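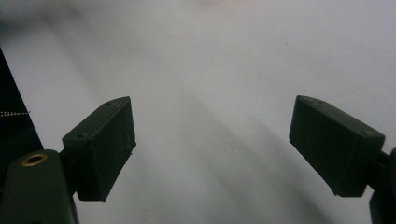

**1/** Budget season for the hand-held gripper program. We have to decide by September whether to extend the current set or replace it. Posting the working numbers in case another small lab is doing the same sums. Prices are left out, since both quotes are still open.

**2/** Current holdings: 2 complete hand-held units, bought from Garus. Proposed: a batch from Hofstetter with a different fingertip mount. The arms, camera brackets and charging gear do the same job in both. The decision is mostly about what happens at the tip.

**3/** Fingertips are the consumable. The purchase request last year listed them under "accessories" with a quantity of one spare set. That line should have been its own budget category.

**4/** Our tips are plain rectangular blocks with screw holes along the top face. I like this arrangement for planning purposes. A screwed part can be quoted by three shops from one drawing. A molded or bonded tip ties you to whoever owns the tool.

**5/** Replacement rule we use now: swap the pair at 60 hours of logged use, or earlier if an operator reports slip. Always the pair. A new tip against a used one gives uneven contact, and you spend an afternoon looking for a calibration fault you don't have.

**6/** Faint scuffing on the broad face is cosmetic under our rule and does not trigger a swap. Changes at the edges get measured. Write this down before the units arrive, or every operator will apply a private standard and your consumption forecast is worthless.

**7/** Forecast for next year, two units, current schedule: 44 pairs. That includes fit checks and a reserve for drops. If the Wurkenberg site comes online in the second half, the number has to be redone – their shifts are longer and they handle more metal parts.

**8/** Bushings and fasteners. Cheap, ignored, and responsible for our longest stoppage. The part itself cost less than the postage. We now hold a full kit per unit on the shelf and reorder when one kit is opened.

**9/** Storage is the second line people underestimate. At our settings 512 GB fills faster than the vendor sheet suggests, because the sheet assumes short takes. Ask for the figure at your own take length and frame rate, in writing. Then budget for a second copy.

**10/** Color. Someone in purchasing asked why the finish was specified. Dark matte tips over a pale work surface are easy to separate in the image, and a matte face throws fewer highlights than a polished one. If you change the finish mid-project, you have two datasets. Put the finish on the drawing.

**11/** Same goes for the work surface. We priced a replacement top in light gray and one in white. Gray was chosen. White gave us exposure trouble on the bright side of the room, and fixing the lighting would have cost more than the top.

**12/** Do not skip the empty takes when planning hours. Open jaws over a bare surface, nothing to pick up, a few seconds each. They produce no task data and they look like waste on a timesheet. They are also the reference for tip alignment, so they belong in the schedule as a fixed item.

**13/** Vendor comparison so far. Garus: slower delivery, sells every part singly, drawings on request. Hofstetter: faster, better price on complete units, tips only in bulk packs, no drawings. With 44 pairs a year the bulk pack is fine. With one unit it would be dead stock.

**14/** We also looked at a service contract through Vakosent. It covers arms and electronics and excludes "wear surfaces," meaning the tips. Read the exclusions first. For two units the contract costs more than a third unit held as a spare, so I am recommending the spare.

**15/** Draft request as it stands: one additional complete unit from Garus, 44 tip pairs split over two deliveries, three fastener kits, storage doubled. Hofstetter stays open as a second source if they release the mount dimensions.

**16/** Open item: lead time on the second tip delivery. Garus quotes weeks "from confirmation" and won't say whose confirmation. I have asked twice. Will add the answer to this thread when it comes in.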